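Hands on with the Drultier bench gripper
Iddrisu Mahama
Nov 15, 2018

I went to the Kongkaew open day meaning to look at soldering stations and spent most of the afternoon parked in front of a robot arm. Kongkaew has a long, bright workshop behind its parts counter, and the demonstration I'd come closest to skipping (the flyer called it "automated service handling", which put me right off) was the one I ended up sitting through twice. The work was taking memory in and out of desktop workstations, the sort of job I do at a bench every week with my thumbs, and I wanted to see how a machine would cope with it.

The arm itself is a Grullitz, and the gripper on the end is the Drultier, sold separately. This review is of the gripper, because the arm was bolted down and behaving itself and there isn't much more I can tell you about it. They let visitors book 2 turns at the controls, 30 minutes each, and I took both of mine.

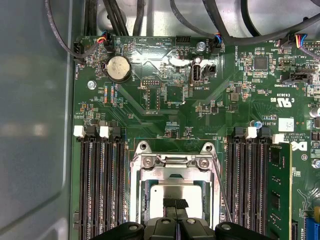
The first thing I noticed in my own turn was how light the controls feel. You lead with a handle and the arm follows a hair behind, smooth enough that I stopped thinking about the arm after a while and started thinking about the fingertips. They're narrow, and that matters more than anything else on the spec sheet. There's not much room between a processor socket and a bank of memory slots, and a lot of grippers I've tried at shows have tips like garden trowels!

My first go at a latch was terrible. I came in too steep, pushed against the top of the slot and had to back off and start over. The demonstrator told me to drop lower and come along the line of the slot, and after that it went much better. A latch wants a small push outward at the very end of the slot, and you can do that with one tip while the other hangs back out of the way. I was grinning like a kid when it clicked open.

The grip force is set on a dial. At the lower settings I could hold a module by its edges and feel (well, see) the tips give a little. At the top it's too much for this work and I'd leave it alone. I'd love a proper marked stop partway along the dial, as it's easy to bump with your sleeve.

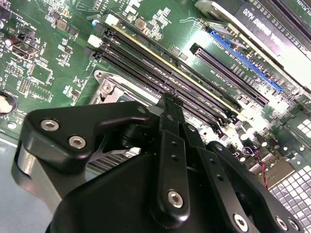

Flatico Bench Review, Issue 30

Now the grumbles. The gripper is wide behind the tips. The linkages spread out on both sides, and when you're working down in a case you spend a fair bit of time watching your elbows, so to speak. With a graphics card fitted and cables draped across the top of the board, I'd plan each approach before moving. The wrist camera is a big help, but the gripper blocks its own view at the bottom, right where you want to see what the tips are doing. I got used to leaning over for a look, and you can't always do that.

The good news is that everything on the outside is held with hex screws you can reach with an ordinary key. Drultier's person took a finger off and put it back on while chatting with us, and it looked like a job I could manage at home without swearing.

Seating a module was the best part of my second turn. You line up the notch, lower it in, then press down one end at a time. I needed 2 tries. A fellow beside me who drives a forklift did it on his first, very calmly, and got a round of applause. 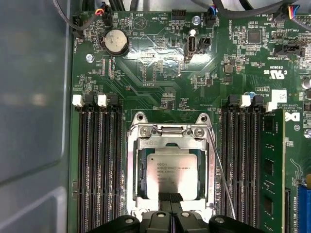

The gripper in front of the socket. One memory module is fitted, in the outermost slot on the right.

Would I buy one? For a small repair shop like mine, not yet. By hand I'm still far quicker, and I'd need the Grullitz arm as well. For a training college, or a place that strips down the same model of machine all day, I'd say get yourself to a demonstration and have a proper play with it. It's the first gripper I've used that I'd trust anywhere near a processor.

Kongkaew is running the open day again in February and I've already put my name down. Bring reading glasses if you use them, the labels on the control panel are tiny. Parking is round the back, past the loading dock.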